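Research > Manipulation > Comparing Hands and Grippers on Everyday Objects > Section 4

Print this page | E-mail this page

4. Comparison of the two end effectors

4.1 Setup

We compared two end effectors on the same arm. The first is the Prurnton, a parallel gripper with flat pads and a single actuated degree of freedom. The second is the Firkgate, a hand with an opposing thumb and rubber-tipped fingers. Both were driven through the Taipe controller at the same control rate, and both used the same wrist camera for close-range viewing. The camera mount was designed by Orlando Tello to fit either flange, so that switching between end effectors did not require a new mount. The camera was recalibrated after every switch all the same.

The objects were ordinary office and kitchen items taken from the Busodgate set. We left out anything heavier than the Firkgate is rated to lift, even where the Prurnton could have handled it. All trials took place over a wooden table. The operator started each trial by teleoperation and handed over to the grasp routine once the end effector was near the object. A trial counted as a success if the object was lifted clear of the table and held until the arm reached its rest pose. We ran 2000 trials in all, divided equally between the two end effectors.

4.2 Approach and visibility

The largest difference between the two showed up before contact. With the Prurnton, the jaws enter the camera view from the side and leave most of the object in sight until they close. With the Firkgate, the palm and thumb take up a large part of the view, and how much of the object remains visible depends on the wrist angle. Figure 3 was taken from the wrist camera with the Firkgate over the table. The thumb is close enough to the lens to be blurred, while the tips of two of the fingers can be made out against the wood behind the upper edge of a blue plastic box.
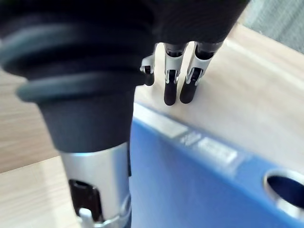 Does a hand with more joints always need a wider camera view than a parallel gripper? It depends on how many of the contact points the controller has to see in order to close safely, and a hand that relies on joint torque at contact can work with a view no wider than the one a parallel gripper uses.

Figure 3. Wrist camera view with the Firkgate fitted. The ridged black sleeve and silver segment at left belong to the thumb.

We tried two ways of dealing with the blocked view. The first was to tilt the wrist during the approach and level it again just before closing. This gave the grasp routine a better estimate of the object's near edge, but it made each approach longer and sometimes brought the thumb into contact too early. The second was to keep the wrist level and use the last clear estimate of the object's position, taken higher up. This was faster and worked well with objects that did not move when touched. It did poorly with light objects, which tended to slide once a finger brushed them – the routine had no way to notice the shift until the fingers had closed. We used the second method for the main comparison and report the first separately.

4.3 Grasping

The Prurnton did better on flat-sided items that fit between its jaws. Closing is a single motion, and small errors in position are mostly corrected as the pads push the object toward the center. Most of its failures were on objects wider than its opening, for which the operator had to find a rim or a corner. Where there was no such feature the trial was usually lost.

The Firkgate was slower to close but could handle a wider range of shapes. On round items it often held on after a poor first contact, with the thumb pressing the object back against the fingers. On thin items lying flat it was the weaker of the two. The rubber tips gripped the table as readily as they gripped the object, and the fingers would stall before getting under the edge. Lowering the closing force helped with the stalling, though it also led to more drops during the lift.

Box files and similar containers fell between these cases. Both end effectors could lift them by an edge, but the load was off center and the container often turned in the grasp. Using a finger hole, where the container had one, reduced the turning with the Firkgate. We did not attempt this with the Prurnton, as its pads are too wide to enter the hole.

4.4 Controller effects

Some of the difference may come from the Taipe rather than from the hardware. Its default gains were tuned in May for a parallel gripper, and we changed them for the Firkgate only as far as was needed to stop the fingers from oscillating at contact. A fuller tuning would probably shorten the closing time. We do not expect it to change the results for thin items, where the limit is the shape of the fingertip. The gains used for each end effector are listed in the appendix, together with the wrist angles for the tilted approach.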